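Kids' Corner › How Things Are Shaped

Why Is a Bowl Round?

A bowl is a container with a wide opening and a curved wall. Many bowls are close to a hemisphere, the shape made by cutting a ball in half. The curve has several jobs.

The first is strength. When something pushes on a flat sheet, the sheet bends in the middle. When something pushes on a curved wall, the push spreads along the curve. For this reason a bowl can have a thin wall and still keep its shape.
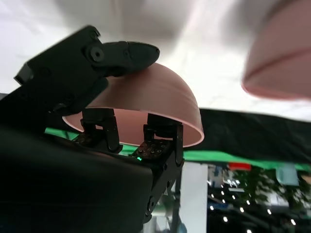
Photo: Olaia Sepúlveda / Wostement

The pink bowl has a smooth, thin wall. The edge that goes around the opening is called the rim. Cup a bowl with your thumb on the outside and your fingers on the inside, and the wall is held between them. This is a pinch grip.

The second job is cleaning. A box has corners, and food collects in them. A rounded bowl has no corners, so a spoon or sponge can reach all of the inside.

The third job is stacking. Bowls of the same shape can nest – one sits inside the next. Six nested bowls use much less shelf space than six bowls side by side.

Try it: place a bowl upside down on a table and press gently on the top. Then press on the middle of a paper plate turned upside down. Which one bends more?

Words to know: hemisphere, rim, nest

Text by Bonifacio Segura

Shares: 70 | Comments: 4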